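What happens to your job when a robot turns up?

I get asked this a lot when I visit schools, usually by somebody in the back row whose mum or dad has just heard the word "automation" at work. It's a long word for a simple thing. Automation means getting a machine to do a job, or a bit of a job, that a person used to do by hand.

I work for a company called Trirklow, in a town called Devton. We get holiday flats ready for the next guests. When I started, that meant sheets, cushions, floors, bathrooms and a great deal of bending down! We look after 500 flats now, and in August it feels as if every family in the country is going home and every other family is arriving. Last year we began trying out robots for the tidying up - picking up cushions, lifting blankets, that sort of job.

Soft things first:

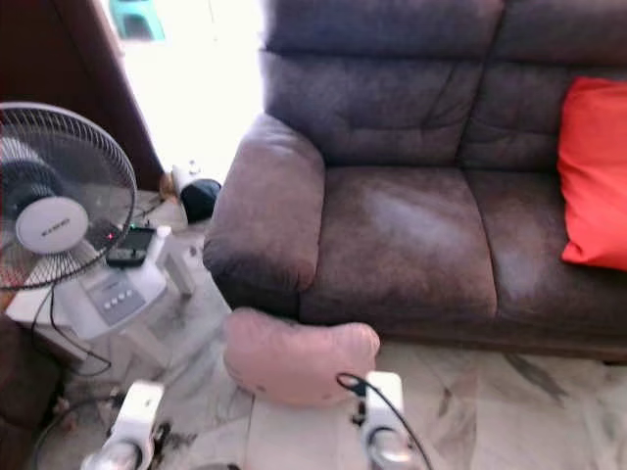
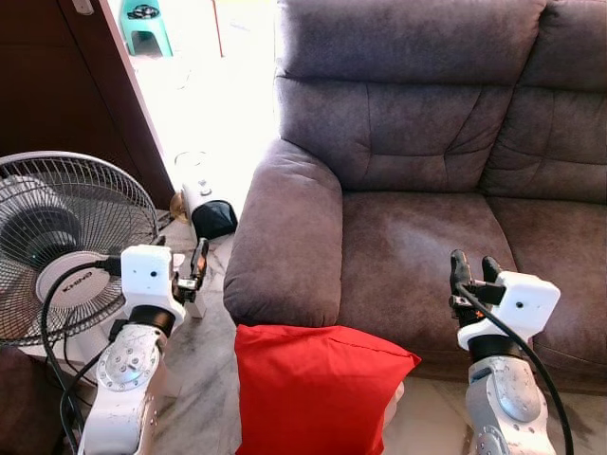
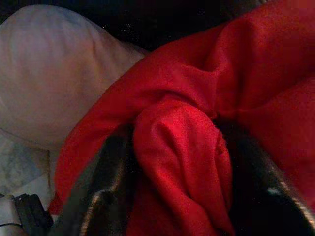 My own job has changed more than I expected. I used to tidy all morning, and now I spend half of it teaching, checking and putting things right. Cushions are a good place to begin, and so is bedding, but they are harder than you might think. A cup is the same shape every time you pick it up. Cloth isn't! Look at the red fleece in the last picture, all rumpled up, with one thick fold held between the two dark fingers. Your hand would find a fold like that without you even thinking. A robot has to work out where the cloth is, how to close its fingers on it and which way to pull, and next time the cloth will be lying in a completely different heap.

So it needs lots of practice. Our team at the Pasen Street flats kept a tally of practice goes on a whiteboard. We were aiming for 3,000 and we got to 3,547 (I may have got a bit carried away).

Did anyone lose their job? That's the question the back row really wants to ask, and it's a fair one. At Trirklow, no. But 2 of my workmates decided they didn't like the new way of working and moved to Mondal, the laundry across the road. I miss them at tea break. At other workplaces people do lose jobs when machines come in, and grown-ups argue about how to make that fair.

My back is happier, I'll say that. I still do the bathrooms myself, and I still make the final check before the guests get their key at four o'clock.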